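Clear tubs or cardboard for the loft?

festitz_dan
Moving in June. Do I really need see-through tubs?

Sorkmont
Yes. 252 books in cardboard taught me that damp can read. 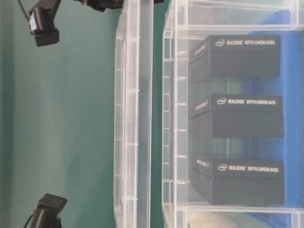
Also you can find the kettle without opening everything you own.

cultgate
Disagree. Cardboard's free and folds flat after. Tubs just become more stuff to store.

Sorkmont
Until the bottom drops out on the stairs.

cultgate
Tape, mate.

festitz_dan
Going with two tubs and a lot of tape, then.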